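**Gripper care, Jirbridge cell.** Notes for week 2, C. Fitzgerald

The gripper gets checked every 42 hours of running time, whether or not it has misbehaved. Last November it went 2000 hours without a look, and you've all heard Ultan Scanlon on that subject.

Lock out first. Then wipe the finger pads with a dry cloth. No solvent, however much you like the smell.
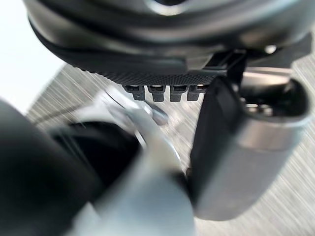 Next, try each mounting screw by hand with the short driver. Snug is enough. If one turns freely, write it in the log before tightening it, or the log will go on claiming that we own a perfect machine.

Jog the wrist slowly through its full range and listen. Clicking goes to Ultan. Grinding goes to Ultan faster.

Spare pads are in drawer 2476, under the Imrie manuals.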